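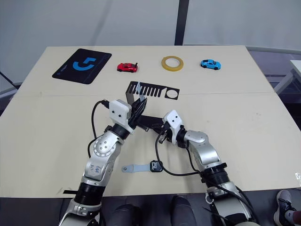
Going flat in unaccompanied pieces, second half of rehearsal

Forum: Community and Church Choirs > Rehearsing

altoshelf
We are a no-audition choir with 13 regulars. We sing in the Banota hall, two hours in the evening with a tea break in the middle. In the first hour we hold pitch well enough. After the break we do the unaccompanied pieces and we drop, sometimes by a half step, once by more than a whole step. It is worst in a slow piece with a long tune, and it has usually started by bar 24. I have tried giving the starting notes again at each verse. That only makes the next verse start with a jolt. What do other people do?

secondbass_pete
Move the unaccompanied pieces to before the break. People are tired by 8:30 and they stop supporting the ends of phrases. We changed the order in March and the drop went from a half step to something you would need a tuner to notice.

altoshelf
I would, but two of my tenors come straight from work and miss the first half hour. If I do those pieces early I have no tenor line.

Reedwarbler
Then start with something the tenors don't need. Warm-up, a round, the announcements. Unaccompanied from 7:30 until the break. You still get nearly half an hour on it.

I don't agree that it's all tiredness, though. In my choir it was repeated notes. Every time the altos had five or six of the same note in a row, the last one was lower than the first. We sang just those bars on "noo" with the piano playing the last note only. They could hear it right away.

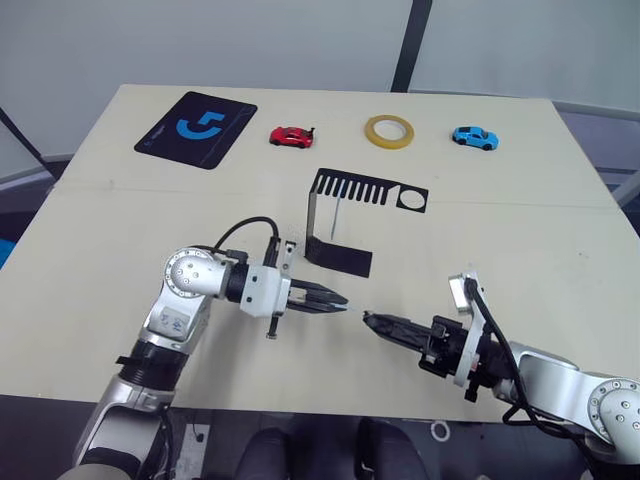

Table with the mouse pad and the red toy car along the back.

secondbass_pete
Repeated notes, yes. Descending scales too. Ours take the steps too wide going down and too narrow going up, so they lose both ways.

flat_in_Plurno
I will disagree with all of this a bit. Does it matter? If the whole choir goes down together and the chords are in tune, the audience won't know. We have sung a piece that ended a half step low and got nothing but nice comments. When I made a fuss about it, people got nervous and sang worse.

Reedwarbler
It matters if the basses are on a low F to begin with. A half step lower and mine have no sound at all.

flat_in_Plurno
Fair. Then start it a half step higher. That takes five seconds to fix.

altoshelf
I did try one piece up a half step last term. It helped the basses, and oddly it also held its pitch better. The sopranos complained about the top note, but they got it.

hymnsandtea
Some pieces just sit badly in the written key. I have kept a pencil list since 2000 of which ones go better up or down, and most of the ones that sag are in F. I can't explain it but I trust the list. Also open a window. We rehearse in the side room at Flaltier and when it gets stuffy the pitch goes with it.
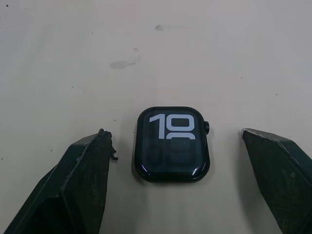
hymnsandtea
One more thing on the order of the evening. I think the length of each stretch counts for more than whether it comes before or after tea. I don't spend longer than twelve minutes on one unaccompanied piece now, then we do something with piano, then go back to it. I used to lose track, and the wall clock is behind me. A watch out of its band and flat on the table, with nothing much on the screen except the time in big figures, is easier for me than looking at my wrist while I'm beating time with that arm.

secondbass_pete
Twelve minutes seems short. We would just be getting the notes.

hymnsandtea
It's for pieces they already know. For learning notes I use the piano and take as long as it takes.

altoshelf
Thanks, all. Plan for next time is a round and notices first, then the slow piece up a half step once the tenors are in, twelve minutes, then piano. I'll do the alto repeated notes separately. Not sure about the window, it sticks.

Reedwarbler
Let us know how bar 24 goes.

altoshelf
First try: we finished a little under, less than a half step. Altos fine. It was the sopranos who went this time, on the way down from the top note.

secondbass_pete
Descending scales. Do those on "noo" too.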